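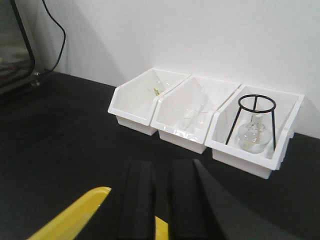
What Is Pacing?

Pacing means choosing how fast to run so that you can get all the way to the end. Every runner has to do it, from children in a school race to adults running a marathon.

Most people start too fast the first time they run a long way. The start of a race is exciting. Your legs feel fresh, everyone around you is moving, and it is easy to run as if the finish line were just past the next tree. A few minutes later your breathing gets hard and your legs feel heavy. Then you have to slow down a lot, or walk.

What happens inside your body

Your muscles need energy to move. When you run at an easy speed, your heart and lungs can bring your muscles enough oxygen to make most of that energy. You can keep going like this for a long time.

When you sprint, your muscles need energy faster than oxygen can help them make it. They can use another way of making energy that doesn't need oxygen, but it only works well for a short time. After that you have to slow down and breathe hard while your body catches up.

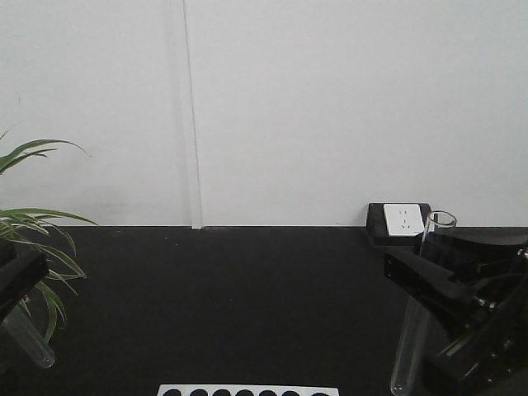 A sprint is fine if the race is short. In a 60-meter dash you reach the finish before you get very tired. In a race of a mile or more, a sprint at the start will cost you time later.

The talk test

You don't need a watch to find a good pace. Try talking while you run.

If you can say a whole sentence, you are running at an easy pace.
If you can only say a few words at a time, you are running at a hard pace.
If you can't talk at all, you are close to sprinting.

For most practice runs, you should be able to say a whole sentence. At the Odeser running club, the younger children say their address out loud at each bend in the path.

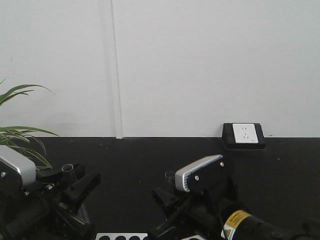 Even laps

Another way to learn pacing is to run laps and time each one. The Ondieki Loop in Colmont is a flat path around a pond, and the club's September practice there is 4 laps. The goal is to make every lap take the same time. A runner whose first lap takes 2 minutes and whose last lap takes 3 has started too fast.

Going up a hill is different. On the Wimenholm trail there is a long climb in the middle, and you will be slower there even if you are working just as hard. Keep your effort the same and let your speed drop. Take shorter steps. You will get some of the time back on the way down.
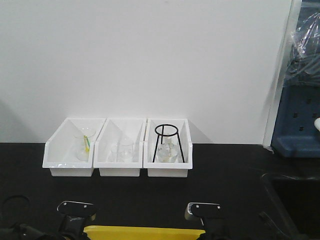 A long run is easier to plan if you split it into parts. Three parts works well for most distances. Think of three white bins side by side, each one touching the next, with different things inside. The first part of your run holds easy running, the middle part holds steady running, and the last part holds whatever speed you have left. Don't take anything out of the last one early.

Try it yourself

Pick a loop that is safe to run and ask an adult to time you. Run it twice with a good rest in between. The first time, start fast. The second time, start slowly and pass the talk test until you are halfway around. Write down both times and how you felt at the end of each one.

Updated November 20, 2024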